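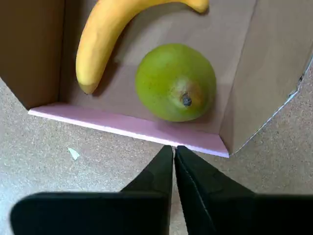 Nearly touching fingertips at the front rim of the box, with a banana and a pear inside.

Home | News | Robotics | Events

Swai posts hand-guided fruit sorting set

4 January 2024

Swai has released 500 recorded demonstrations of a tabletop arm moving fruit in and out of a cardboard box. Each one was driven by a person through a leader arm, a second arm whose joint angles the working arm copies. The set grew out of a July trial that produced 139 usable runs.

Operators trained for 45 minutes before recording. A run lasts around 16 seconds and stores joint positions, gripper opening and video. 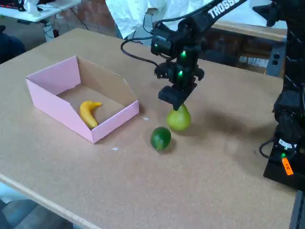

Operator approach angle is the main variable in the set, according to Bouchra El Ouafi, who led the recording. She asked operators to come down from above and slow the arm before closing the gripper. A pear standing upright, narrow end under the fingers, gives them a small target, and with a lime close beside it the sideways correction has to be short. Runs with a late correction were kept and tagged — a learned policy needs them.

Picks from inside the box are stored separately. The walls limit how far the wrist can tilt, and Swai reports longer run times there.
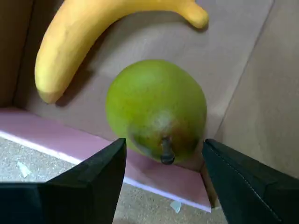

Wrist-level view with the fingers on either side of the pear's stem end.

Skalance will train the first policies on the set. Results are to be posted with the next release.

16 shares | 0 comments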